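3.2 双臂工作站的搭建与日常维护

这一节我想写得细一点，甚至有点啰嗦。投稿的时候大家通常把硬件部分压成半段话，“我们使用了一套双臂平台”，然后就奔着算法去了。可我自己在复现别人工作的时候，卡住的地方十有八九都在那半段话里。所以我把我们这张台子怎么装、怎么校、怎么修，尽量照实写下来，嫌烦的读者可以直接跳到3.3节。

先说整体布局。我们把这个工作站叫Letier，两台机械臂并排装在桌子的远端，操作者站在近端，两条手臂从两侧往中间伸。一开始我不是这么装的！最早的版本是左右对装，两个底座分别固定在桌子的两条短边上，看起来对称又漂亮，结果两个腕部在中线附近老是互相让路，规划器动不动就报无解。后来干脆把两块安装板都挪到远端，桌面近侧整个让出来，换任务、摆东西都方便多了（我的腰也舒服多了，以前每次都得侧着身子往里探）。代价也有：靠近操作者的那两个桌角，手臂伸过去姿态很别扭，肘关节接近极限，所以我们在采样物体初始位置的时候把这两个角划掉了，附录里有具体的范围。

安装板的固定是个老大难。每块板四角各一颗螺栓，按理说拧紧就完事了，但双臂同时加减速的时候桌面会有一点点弹性，时间一长螺栓就松。松了你也看不出来，只会发现抓取点慢慢地往一边漂，今天偏一丝，明天再偏一丝，等到成功率掉下来才反应过来。我们现在的做法是每50小时运行时间复紧一次，复紧之后用记号笔在螺栓头和板子之间画一道线，下次扫一眼线有没有错开就行。土办法，但是真好用。

线缆我也得单独讲讲。腕部相机和夹爪的线沿着手臂外侧走，在夹爪上方留一个弧，弧的大小我们改了好多次。留小了，腕关节一转到底就扯接头；留大了呢，线会甩到另一条手臂上去，有一回直接把对面的物体扫飞了。最后的规矩很简单：让腕关节在两个极限之间慢慢来回转一遍，线在任何位置都不能绷直，也不能碰到指尖平面以下，满足这两点就扎死，不满足就重来。近端桌沿下面那一堆就没这么讲究了，电源、转接模块、各种接口的线全在那儿，我每次都说要理一理，每次都在赶截稿。唯一坚持的是给两条手臂的通信线贴不同颜色的标签，因为我们确实插反过一次，左臂执行右臂的轨迹，急停拍得够快才没撞上。

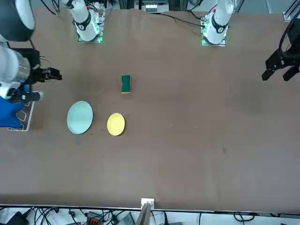
图4 工作站桌面与双臂末端，固定相机视角。

每天开工前的检查流程，我们内部叫“晨检”，虽然经常是下午两点才做。顺序固定：上电，等底座的状态灯，回零，开合夹爪，然后跑一遍标准物体的抓放。状态灯这一步看着多余，其实帮我们省过不少时间，像图4里那样两块安装板边上都泛着绿光，我才会继续往下走；只要有一边不是绿的，就先去查那一侧的供电和急停回路，别急着重启软件。标准物体我们故意挑得很家常，图里的厨房海绵和两只圆盘子就属于这一类。海绵软，能试出夹爪的力是不是给大了；盘子扁平，贴着桌面，手指的下探高度差一点点就要么铲桌子要么夹空，对高度方向的误差特别敏感。一大一小两只盘子颜色也不一样，薄荷绿和柠檬黄，在棕色桌面上都分割得出来，视觉部分要是哪天抽风，换着抓一抓很快就能判断是检测的问题还是运动的问题。

接下来是标定，也是问得最多的部分。固定相机和两条手臂之间的外参，我们分两步做。第一步让每条手臂各自带着标定板走一组位姿，每组28个，解出相机到各自底座的变换。第二步让两条手臂的指尖在桌面上方对同一个点，比较两边各自算出来的坐标，差值超过2毫米就整组重做。我知道有人喜欢在第二步直接做联合优化，把误差摊匀，我们也试过，数字是好看了，可是一旦某个安装板松了，误差会被悄悄分给另一条手臂，查起来能把人查疯。分开做、再对比，哪边出问题一目了然，我宁可数字难看一点。

标定多久做一次？没有特别科学的答案。我们的触发条件有三种：复紧过螺栓，碰过相机支架，或者晨检的抓放连续失败两次。碰过相机支架这一条最容易漏，台子后面架着型材和设备，谁过去插个线，胳膊肘一蹭，自己都不知道。后来我们在支架上也画了记号线，跟螺栓一个思路。有一个Friday晚上（对，又是赶实验），整晚的数据往左偏，我们从网络权重一路怀疑到时间同步，最后发现就是支架上那道线错开了。那一批数据全部作废，没有计入第4节的任何结果。

再说夹爪。平行夹爪的两根手指是耗材，这点我希望更多论文能写出来。我们用的指尖衬垫是从Rungrueang买的硅胶片，自己裁、自己贴。新衬垫摩擦大，盘子边沿一夹就稳；用旧以后表面发亮，夹同样的东西就开始打滑，策略明明一个参数没动，成功率却往下走。如果不记录衬垫的使用次数，这种下滑很容易被误读成算法之间的差异，我自己就差点这么写进表里，现在想想还后怕！所以现在每次抓取都计数，满400次换一对，左右一起换，不允许一新一旧。换完不用重新标定外参，但是要重新测一遍开口零位，做法是让夹爪低速合拢到两指相触，记下编码器读数，写回配置文件。衬垫的批次号也一并写进日志，厂家换了料的话至少有据可查。

夹爪的传动部分我们拆过两次。第一次是异响，合拢的最后一小段有“咔咔”的声音，拆开一看是导轨里进了碎屑，多半是海绵掉的渣，清掉、上一点点润滑脂就好了。第二次是电机电流偏高，清理以后没有改善，最后换了整个传动组件，备件来自Tevard，到货等了很久，那段时间只能做单臂实验。吃过这个亏之后我们常备一套整件在柜子里，价格是心疼的，但比停工便宜。顺便提醒一句，润滑脂千万别多上，多出来的会慢慢爬到指尖，衬垫一沾油就废了。

桌面本身也算设备的一部分，这话听起来有点怪。棕色的台面上日积月累会有擦痕和小斑点，大多数时候无所谓，可是深度相机对某些反光的污渍会给出错误的高度，规划器就以为那里有个小东西。我们每天收工用湿布擦一遍，擦不掉的印子就拍照登记，在背景模板里更新掉。背景模板在August改过一次格式，旧模板不能直接用，开源代码里附了转换脚本。

故障记录这一块，我们用的是Zosbridge搭的一个很简单的表格系统，每条记录只填四项：现象、停机时长、动了什么、有没有重新标定。字段多了就没人填，我们一开始设计了满满一屏，结果大家一律写“同上”。改成四项以后记录才真正可用，本文讨论部分提到的故障归因都来自这里。粗略翻下来，跟线缆接头有关的条目最多，其次是夹爪，关节本身反而很少出事。这也影响了我们的维护优先级：接头全部换成带锁扣的，机械臂本体则只按手册保养，不去折腾它。

还有一点跟实验公平性有关，放在这里说比较合适。所有对比方法都在同一套硬件状态下交替运行，一轮里每种方法各跑一次，打乱顺序再来下一轮。如果中途发生了更换衬垫或重新标定，当前这一轮作废，从头开始。这样做很费时间，我也抱怨过好几次，可前面讲的那些慢慢漂移的东西，衬垫也好，螺栓也好，只有这样才能平摊到每种方法头上。各轮对应的维护日志随数据一起发布，文件名与轮次编号一致，螺栓复紧的记录单独放在一个表里。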